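Robot Practicum, Unit 6: Recording Cloth Handling with Hand-Held Grippers
Handout for both lab groups – Mon 14 April
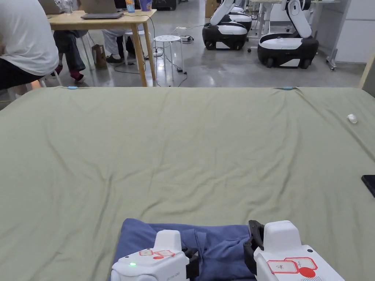

Last unit covered picking up rigid parts, where one good grasp point is usually enough. Cloth changes shape every time you touch it, so for this unit each pair records its own folding runs and hands them in as a set. You will train on the pooled set in Unit 7.

What you hand in

Each pair submits 95 usable runs. The groups that took the course in January left us 1,576 runs between them, mostly towels. Please do not copy theirs into your folder. Ruairí Doherty merges everything at the end and duplicates cost him a day last time.

A run is usable if:
it starts with the garment crumpled and ends with it folded
both grippers are in view when the recording starts
the garment stays on the green sheet throughout
neither person talks to the operator during the fold

Before you start

Clip the sheet along the far edge. Small creases can stay, but pull out any fold deep enough to catch a finger. Check the indicator light on the left gripper and then on the right. Write your pair's label in black marker and leave the red stickers where they are – they mark units that have been calibrated.

During a run

Open both fingers fully before you touch the cloth. Pinch a seam or hem if you can find one, since a single layer in the middle tends to slip. Lift, shake once, lay flat, fold. If you drop the garment, carry on. Recovery from a drop is worth keeping, and we had too few of those in January.

Swap operators every 2 sets. Denim is stiff and tires the hands faster than you expect.

Naming and upload

Use pair name, garment, run number, for example fuvden_jeans_014. Upload to the Pomorero folder before you leave the lab. Mohit Tiwari checks the folder each evening and will write to you if files are missing.

Reading for Unit 7

Course reader, chapter on imitation learning, first half only. Bring one question in writing. Groups Soylu and Clulamham present first.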